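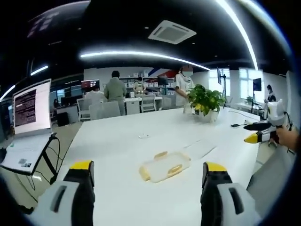 How a Book Becomes a Movie

Many movies start out as books. Somebody reads a story, likes it, and wants to see it on a screen. Getting from one to the other takes a long time, and the story usually changes along the way.

Step one: asking permission

A writer owns the story he or she wrote. A movie company can't just take it. The company has to pay the writer for the right to use it. This is called buying the film rights.

Often the company pays a small amount first to hold the rights for a year or two. This is called an option. If the company doesn't make the movie in that time, the writer can offer the story to someone else. Many books are optioned and never filmed.

Very old stories are different. Fairy tales like Cinderella belong to everyone, so anyone may film them.

Step two: writing the script

A script is the written plan for a movie. It tells what the characters say, where they are, and what they do. One page of script usually makes one minute of movie.

Think about a long fantasy book. Reading it aloud might take 20 hours or more. A movie lasts two or three hours. So the script writer has to cut.

Let's make up a book to see how this works. It is called The Bells of Lusside. A girl walks from the village of Urneck to the city of Plurum to return a stolen bell. In the book the walk takes 40 days. She crosses three rivers, gets lost in a swamp, and stays for a whole chapter with two sisters who keep bees.

In the movie, there might be one river. The swamp stays, because swamps look good on a screen. The two sisters might turn into one sister. The bees might be gone.

Step three: showing what people think

A book can tell you what is going on inside someone's head. "She was afraid, but she did not want her brother to know." You read it and you understand.

A camera can't film a thought. The movie has to find another way. The actor might hide her shaking hands behind her back. She might tell a friend how she feels. Some movies use a voice that talks over the picture - this is called a voice-over.

Step four: building the world

In a book, a writer can put 2,000 soldiers on a hill with one sentence. It costs nothing. In a movie, someone has to make those soldiers. A few dozen people may dress up in costumes, and computers add the rest.

Artists draw the castles, clothes, and creatures before any filming starts. Some things are built full size. Others are built as small models and filmed up close so that they look huge. Mapmakers, sewing teams, and makeup artists all work from the same drawings so that everything matches.

Why is the movie different from what I imagined?

When you read, you make your own pictures. Your Plurum might have tall gray towers. Your friend's might be low and sunny. The movie can show only one, and it may not be yours.

Some readers get upset about this. Others like seeing a new version. You can enjoy both, and the book stays the same after the movie comes out.

Should I read the book first?

Either way is fine. If you read first, you get to make your own pictures. If you watch first, a long book with lots of names can be easier to follow.

Something to try

Pick one chapter from a book you like. Write down only the things a camera could see and a microphone could hear. Then read it to someone who doesn't know the book and ask them to tell you what happened.

Words to know

Adaptation - a story that has been changed from one form to another, such as a book made into a movie.
Film rights - permission to make a movie from a story.
Script - the written plan for a movie.
Voice-over - a voice you hear while the person speaking is not shown talking.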